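Skotville opens second round of home solar and battery rebates

25 June 2024

Households in Skotville can now apply for the second round of the municipality's residential solar rebate, which has been widened to cover battery storage and, for the first time, homes heated by electric baseboard units.

The program provides a rebate of up to $2,000 toward the purchase and installation of a grid-connected rooftop system. Applications are accepted through the municipal website or at the service counter on the ground floor of the municipal offices. The second round is administered by Fundau, the regional energy agency, under an agreement approved by council in May.

During the first round, 245 households received a rebate. A further 14 applications were approved but did not proceed to installation before the funding deadline. Those applicants may reapply and will not be asked to submit a new roof assessment if the original remains on file and no structural work has been carried out in the meantime.

According to the program report tabled with council, the systems installed under the first round have a combined rated capacity of 3,383 kilowatts. The report notes that uptake was strongest in the older neighbourhoods east of the rail line, where many roofs were already due for replacement. Uptake was lowest in the Plurkness district -- an area with a high share of rental housing and mature tree cover -- and the revised rules are intended in part to address that gap. 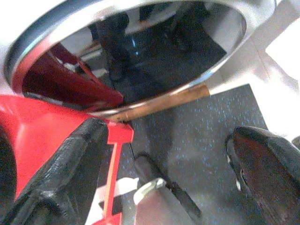

Changes to eligibility

Under the revised rules, the owner of a rented dwelling may apply with the written consent of the tenant, provided that the electricity account for the dwelling is held in the tenant's name. The owner must also agree that savings on the account will remain with the tenant for the term of the current lease. Duplexes and row houses are eligible where each unit has its own meter.

Battery systems may be included in an application for new panels or added to an existing array. A battery installed without panels does not qualify. Equipment must be new, must carry the certification marks required by the electrical code, and must be installed by a licensed contractor. Systems purchased before the date of written approval remain ineligible, and applicants are advised not to sign a final contract until that approval has been received. A conditional quotation is sufficient at the application stage.

Homes that were excluded from the first round on account of electric baseboard heating may now be considered. These applicants are required to provide a full year of electricity bills so that the proposed system can be sized correctly.

Assessment and inspection

Each application must be accompanied by a site assessment covering roof condition, orientation, shading and the capacity of the electrical panel. Where trees on municipal land shade a roof, the applicant may request a review by the parks department. The municipality will not remove healthy trees for the purpose of improving solar yield.

Hrytsenko, the engineering firm retained to carry out inspections, will visit a sample of completed installations before rebates are released. Homeowners selected for inspection will be contacted in writing to arrange a time. Inspectors carry municipal identification and do not sell equipment or accept payment. Residents who are approached at the door by anyone claiming to represent the rebate program are asked to report the matter to the service counter.

Payment

The rebate is paid by direct deposit to the registered owner once the final invoice, electrical permit and utility connection notice have been received. It may be combined with other grants and loans, but the total support received cannot exceed the cost of the system. Applications will be considered in the order in which complete files are received, and the round will close when the allocated funds have been committed.

Printed copies of the program guide are available at the service counter and at the Plurkness branch library. Large-print copies may be requested by telephone.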